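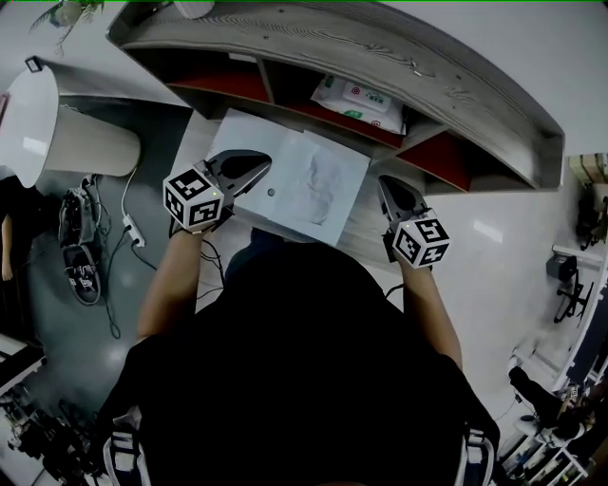 Two sheets of paper on the desk below the curved shelf.

Stonen desk and shelf sets back on sale May 13, 2018

Lokwood has put its Stonen desk and shelf line back on sale, after a gap that started in January. Price is 692 for the set, 114 for a single shelf. Same look as before: gray wood grain outside, warmer red-brown or orange-brown inside the cubbies.

"People kept asking for the open cubbies, so we left those alone," said Chie Shibata, who runs the shop floor. More than 62 orders in already, she said. Delivery is 7 days, maybe longer for for the curved piece.

Wall fixings are sold seperately.

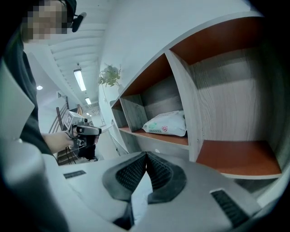 Where to see it

Lokwood showroom, ground floor. Ask for Uwe Heitmann. Closed over lunch.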